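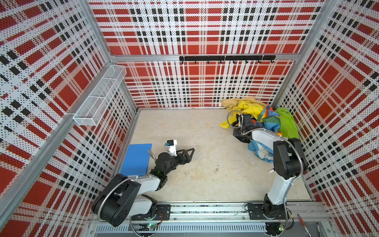
Unit 4: From pixels to a grasp on cloth

Instructor: Tâm Tạ
Handout revised 2022-10-09. Bring it to the lab, along with your notes on frame transforms from March.

Welcome to my favorite unit! Rigid parts are fun, but cloth is where perception and planning really have to talk to each other. A box has a pose. A crumpled cloth has folds, hidden layers and a shape that changes the moment a finger touches it. So we stop asking "where is the object?" and start asking "where could I pinch, and what would come along?"

4.1 The cell and its frames

We use one world frame, fixed to the rail, and both arm bases are defined in it. Each base has its own transform file. If you edit one by hand, rerun the check script before you send any motion. A small angle error at the base grows with reach, and the back right corner is a long way out.

The walls are plaid, and I love them for teaching. Red squares, white bands, little black blocks and punched holes all over - an edge detector goes wild. Try it once on the full view and look at how many edges belong to the walls. Then crop to the floor region and try again.

4.2 Segmenting the heap

Start simple. Convert to HSV, threshold on hue, clean up with a small opening. The lime-green cloth should come out nicely. The yellow one is harder than it looks, because the patterned cloth beside it has yellow patches of its own, and a plain threshold will happily join the two. Blue has the same trouble: there is a blue and white cloth low in the heap, blue in the pattern, and the flat blue board over on the left.

Things to try, in any order:
- mask out each arm using its joint angles and the link meshes
- split by depth before you split by color
- drop any region whose surface is too flat to be a fold

The last one gets rid of the board in a single line of code, which still makes me smile.

4.3 Scoring grasp points

The Rerkura planner takes a list of candidates and returns them sorted. Each score combines three terms: fold height, local curvature, and clearance for the open fingers. Keep the top 60 candidates and throw out any with no valid inverse kinematics solution.

Clearance matters most near a wall. The heap sits against both the back and the right side, so plenty of good-looking folds have no room for a finger behind them. Please plot the rejected points too. You learn more from that plot than from the winners!

Once the gripper is down between two folds, vision is nearly useless at the contact point. Switch to finger width and motor current there, and write the switch as an explicit state. Don't bury it in an if statement inside the motion loop.

4.4 Two arms, one planner

We plan for both arms as a single system, even when only one is working. The other arm still takes up space. With the left gripper low over the board and the right one deep in the heap, check the elbow and wrist volumes as well as the fingertips. The flexible conduits are not in the stock meshes, so the Jurico config pads each link. Leave the padding alone until you have read section 4.6 of the course reader.

4.5 Lab task

1. Load the recorded log and replay it at 2 Hz.
2. Produce one mask per cloth and save them with the frame number.
3. Run the scorer and plot accepted and rejected points.
4. Pick one accepted point and plan an approach for the right arm, holding the left arm still.
5. Write half a page on the mask that gave you the most trouble and what you changed.

Hand in the code and plots through the usual folder. Extra credit if your masks hold up on log 76, which has much worse lighting. Log 90 is optional and pretty wild - have a go if you finish early.

Reading: Wojcik notes, chapter on deformable objects, and the Grandomov driver guide, pages on gripper current.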